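3.2 Procedure and thermal comfort ratings

Participants in the cold-store arm of the study wore the same knit gloves for the whole of the trial period. Three glove types were compared, listed here under their supplier names: Fadis, Evano and Lunde. All three were bought through ordinary retail channels and washed once before use, following the care label. Gloves were handed out in sealed bags so that the person recording the ratings did not know which type a participant had been given. Of the 93 workers who signed up, 52 finished both the morning and the afternoon sessions and are included in the analysis below.

Surface fiber was treated as a separate variable from knit density. A dense knit with short raised fibers holds a thin layer of still air next to the yarn, and earlier work on wool socks suggests that this layer matters more at low air speed than at high air speed. We therefore graded each glove for raised fiber along the fingers and the thumb before the first session and again after the last one.
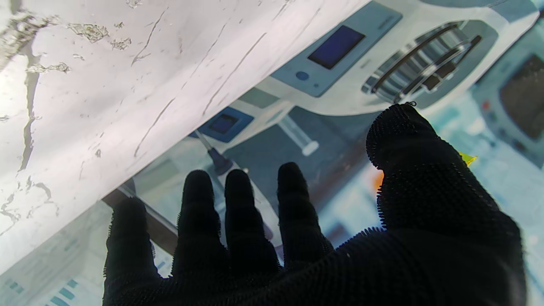 Figure 4. Black knit glove with short raised fibers along the edges of the fingers and thumb.

Grading was done by eye on a five-point scale, with 1 for a smooth surface and 5 for a fully raised one. Two graders worked separately and then met to settle any difference of more than one point. Fingertips were graded apart from the palm, as wear in the Trukstead pilot was uneven between the two. Loose fibers were left in place and were not trimmed.

Each session lasted 300 seconds and began once the participant had been seated for the rest period described in Section 3.1. Participants rated warmth, dampness and ease of grip on paper forms. The grip task used a tray of small metal washers, which had to be moved one at a time into a second tray.
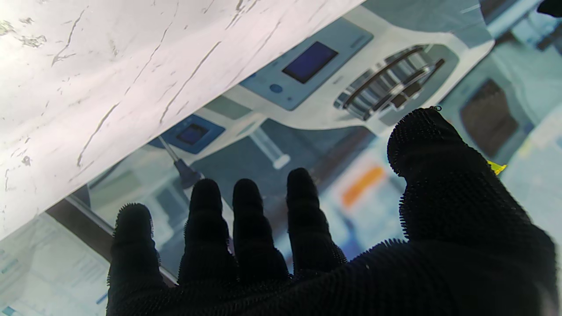
Ratings of warmth were entered as given. Ratings of dampness were reversed before analysis so that a higher score means a drier hand on all forms. Missing answers were left blank and were not replaced by an average. Sizwe Moodley checked the entered data against the paper forms and corrected four typing errors, none of which changed the order of the glove types on any measure.

Confidence intervals for the differences between glove types were found by resampling participants 1000 times. Results by glove type are given in Section 4, with the fingertip and palm grades reported separately.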